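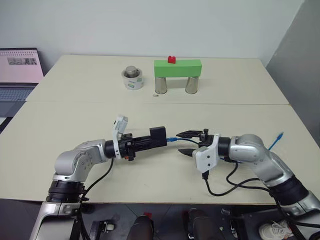 Speaker notes, August 5, 2020
Talk: booking live music at a heritage site
Slot: 20 minutes, then questions

**Opening**

Say name, say I book the summer series at Naritz. The old fort, the courtyard, the evening concerts. Ask who in the room has put on a show somewhere that wasn't built for shows. Wait for hands.

We have done 13 concerts in the courtyard. Two lost money. I'll talk about one of those near the end.

**Getting permission**

- Start with the site office, before the artist. We did it the other way in our first year and had a singer under contract with no venue.
- The permit covers the courtyard only. The walls, the stairs and the chapel are separate requests.
- Our application for the Zawadi Makori concert ran to 41 pages. Most of it was drawings: stage, cable runs, exits, toilets.
- Allow a full season. We file in October for the following summer.

(Slide: site plan. Point out the east gate. It is the only way in for trucks.)

**Stage and load**

The courtyard paving is old and uneven. Nothing can be bolted or staked. The stage sits on spreader boards and the weight per leg is written into the permit. Trarum supplies the stage and sends an engineer to sign it off on the morning of the show. If the engineer is late, everyone is late. Build that into the crew call.

No lights on the walls. We light from two ground towers. Artists' managers will ask for more. Send them the drawings early.

**Sound**

Stone throws everything back. Mwajuma Langat mixed our first three shows and her advice was to keep the level down and use more small speakers farther back. We still do it her way. The neighbors on the north side also have a say. Music ends at 22:00, encore included. Put that in the artist's contract as a clause of its own.

(Play the clip. Stop it after the second verse.)

**Tickets**

- Seats only, no standing.
- Local residents get first sale for one week.
- Rain date printed on the ticket.

**The Tilitz show**

Tilitz is a five-piece with a lot of gear. Their truck was too tall for the east gate. We carried everything in by hand and opened doors late, then paid the crew overtime. The band played well and the audience was fine about it. We lost money on the night. We now ask for vehicle heights in the first email.

**If time is short**

Skip tickets. Keep the gate story.

**Questions likely to come up**

Insurance: the site has its own policy, we carry a second one for the stage and crew.

Food and drink: outside the gate only.

Will the series run again: we have filed for next summer's dates and have no answer yet. Don't name artists.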